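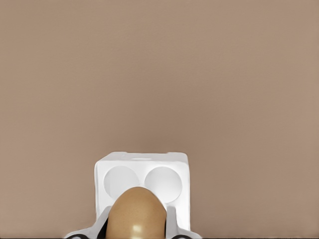

Aileen Panganiban wrote in to ask whether a grasping policy trained only in simulation deserves a review at all, and whether I would say the same good things about Undex after a month with real eggs. Fair question. I have had it for longer than that now, so I can answer part of it.

Undex is a training method, released with code, for picking up fragile things and setting them into tight holders. The version I tested comes with one task, an egg and a white foam block with round recesses, and one two-finger gripper model. You can swap in your own gripper if you have a decent description file for it. Mine took an afternoon, most of it spent on the contact pads.

The idea is simple. Most policies of this kind learn from position alone and squeeze to a fixed width. Undex adds a second signal, an estimate of grip force worked out from how far the fingers lag behind their command. No force sensor is needed. During training the egg's stiffness, weight and surface friction are changed on every run, so the policy can't settle on one number and stick to it.

Setup was easy on Linux and a pain on anything else. The install notes skip a step: you have to build the contact library before the renderer, or the first run quits with a message that has nothing to do with the problem.

I ran 1,000 trials in simulation with the supplied weights. The shell limit was passed in 7 of them. With the force signal turned off and everything else the same, it was 33. That is a real gap, and it held up when I changed the random seed. Placement was less impressive. The policy lines up well with a recess but lets go a little early, and when the egg is tilted it tends to catch on the rim. The authors mention this in one sentence near the end of their report. It should be higher up.

As for real eggs, I moved the policy to the arm in our Etcombe lab in May. It broke 2 on the first day and none after I slowed the close speed. I would not read much into that, as I only used one carton. Fingers with a lot of play in the joints will confuse the force estimate, and the Rurniletti gripper we also own was close to useless with it.

Compared with the Mwakyusa baseline, which I used before this, Undex trains more slowly and needs more memory – but the grasp is gentler and the logs are much easier to read. The plain background and single camera view in the stock task are a weak point if you want the vision side to carry over. I had to add my own textures and lighting changes.

Worth using if your problem is grip force. If your problem is placement, wait for the next release.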